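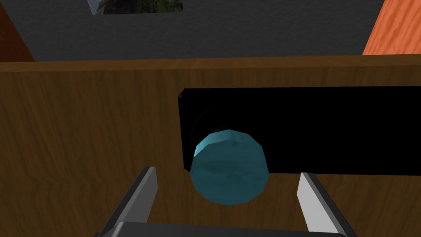 Wood panel with black plate, rendered view.

Floscombe Housing Moisture and Mold Program
Progress report for the period ending in May
Prepared by Marisol Quispe, program lead
Submitted to the Nera Fund, attention Gaétan Zacharias

1. Status

The program is on schedule for inspections and behind schedule for remediation work. All 63 homes in the first group have had a full moisture inspection. Remediation is closed out in 22 of them. The work plan called for 30 by this point. The shortfall comes from crawl space jobs, which are taking longer than the estimates we were given at the bid stage.

Spending is within the approved budget. No change to the total award is requested. We are asking for one transfer between budget lines, described in section 5.

2. Inspections

Each home was inspected by a two-person team led by Eliécer Llanos. The team took moisture readings at exterior walls, under sinks, around tubs and windows, and in attics and crawl spaces where there was safe access. A total of 622 readings were logged. Readings were repeated at the same point when the first value was above the action level in the protocol.

Main causes of moisture, by home:

Crawl space with missing or torn vapor barrier: 24
Bath fan absent, failed, or vented into the attic: 17
Plumbing leak, current or past: 11
Roof or flashing leak: 6
No source found: 5

The five homes with no source found all had visible growth on closet walls or behind furniture on an outside wall. Surface condensation in cold weather is the likely cause, but the inspections were too late in the season to confirm it. Data loggers will be placed in these homes in the fall.

Air samples were taken only where a resident reported symptoms or where growth was suspected inside a wall. We stopped routine air sampling after the first month. Results varied too much between morning and afternoon visits to be useful for setting scope, and the moisture readings were a better guide to where the wall should be opened.

3. Remediation

Work is done under contract by Valtden, with Jhosep Arango as site supervisor. The standard sequence is source repair, containment, removal of affected material, HEPA vacuuming, drying to the target reading, and a clearance inspection before the wall is closed. Clearance is done by our team and not by the contractor.

Of the 22 closed homes, 19 passed clearance on the first visit. Two failed on moisture content in the bottom plate and passed after more drying. One failed on dust left on the top edge of door trim inside the containment and passed after a second cleaning.

Crawl space jobs are averaging four working days against an estimate of two and a half. Low clearance and old ductwork account for most of the difference. Valtden has added a second crew, and we expect the pace to recover over the next quarter. The end date in the agreement still looks workable, with little slack left.

One home is on hold. The leak starts in a shared wall and the owner of the adjoining unit has not agreed to access. Eusebio Marulanda is handling this with the building owner.

4. Resident contact

Every household receives a one-page sheet on fan use, drain checks, and when to call. Small fans with humidity switches were put in at 14 homes. Follow-up calls are made one month after clearance. So far 16 calls have been completed. Two residents reported a musty smell; a return visit found a disconnected dryer duct in one case and normal readings in the other.

Scheduling remains the main source of lost time. Missed appointments dropped after we moved the reminder call to 5 p.m. on the day before the visit - earlier calls mostly went to voicemail.

5. Budget

We request approval to move $500 per home from the air sampling line to the crawl space line for the eight crawl space jobs now waiting. The sampling line is underspent for the reason given in section 2. Lab fees from Bermúdez for the samples already taken have been paid in full.

6. Next period

Close out the waiting crawl space jobs.
Settle access for the home on hold, or replace it from the waiting list.
Order data loggers for fall placement.
Start intake for the second group. Applications are in hand and are being checked for eligibility.

Reading logs and clearance forms are available on request. Please send the decision on the transfer to Marisol Quispe with a copy to Eliécer Llanos.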